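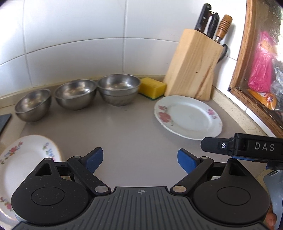 Sorine is a small agency for presenters, moderators and radio voices, and we have our office in Zendovdale, on the second floor above the old ticket hall. We represent 20 people at this moment. Most of them come from journalism, and they host conferences, award evenings, panel talks and sometimes a company breakfast. We stand between the organizer and the presenter, and we like to think of these two as the blue pads that face each other with an open gap between them. The event goes in the gap. It should be held from both sides, and our work is to help both sides come to it from the right angle.

Search our presenters Enter name, language or topic Search

How we started

The agency was opened by Carla Karam and Ghassan Haddadin. Carla was for many years a producer of a morning radio program, where she had to find guests before six o'clock and calm them before seven. Ghassan read the evening news on local television and later taught voice and breathing to younger colleagues. They were both asked very often by friends, "Do you know someone who can host our event?" and they always did know someone. After some time it became clear that this was a job, so they rented one room and bought a telephone.

In the beginning we worked only with news people. A news presenter is used to a clock and does not become nervous when a page is missing, and our first clients were very happy with this. Later we also took in a sports commentator, then a writer of travel documentaries, and then two voices from radio drama. Today the list is more mixed, and the clients ask for more mixed things.

Who works here

Carla still speaks with every new client herself. She will ask you many questions in the first call, some of them maybe strange: how far is the stage from the first row, will people be eating, who speaks before the presenter and is this person usually too long. Please have patience with her. The answers change whom we will suggest.

Ghassan is responsible for the training of the presenters. He listens to recordings of their events and makes notes, and he also gives lessons to people outside the agency, for example to managers who must give a speech in a language that is not their first.

Delia Tănase joined us from a book festival and takes care of contracts, travel and hotels. If your presenter arrives one evening before the event and has the final program printed in the bag, this was Delia. She also writes the short biographies which you find on each presenter's page. We know that biographies of media people can become very full of big words, and she takes most of them out again.

Khalil Issa looks after the technical side. He talks with your sound person about microphones and monitors, and he prefers to do it early. Noura Rawashdeh is our youngest colleague and works with schools and student newspapers. Every April she organizes the Matar Evenings, where young reporters interview one of our presenters in front of a real audience. There are 329 seats in the hall and the tickets are free of charge, but you need to reserve.

How we work

When you write to us, we send you the names of 2 or 3 presenters, with a recording of each one. We do not send a long catalog, even if you ask for it, as our clients told us that they did not read it. You can meet the presenter by video before you decide. This meeting costs nothing.

After you have decided, the presenter prepares with you. For a panel talk we expect that the presenter speaks with every guest by telephone at least one time before the day. For an award evening we ask for the correct pronunciation of all the names, in writing or as a voice message. This is extra work for the organizer and we apologize for it every time, but we will not skip it.

Our presenters work in 5 languages: English, Arabic, French, Romanian and Spanish. Not each of them speaks all, of course. If you need an event in two languages with one host, please tell us this in your first message, because only a few people can do it well and their calendars are full early.

There are also things that we do not take. We do not place our presenters in political campaigns, and those who still work in a newsroom do not host events for companies they report about. We check this with the newsroom before we say yes to you.

Recordings and podcasts

Next to the office we have a small studio, which we call Sereck. It is used for podcasts, audio guides and test recordings. You can rent it with one of our voices or bring your own. Khalil can stay with you during the recording, and he can do a simple edit after. For longer productions we will give you the contact of an editor.

Office hours

We are in the office from Monday to Friday, nine to five. The last working day before the winter holidays is 21st December, and messages that come after this will be answered in January. For an event that is already booked, please call the number in your contract, also in the evening.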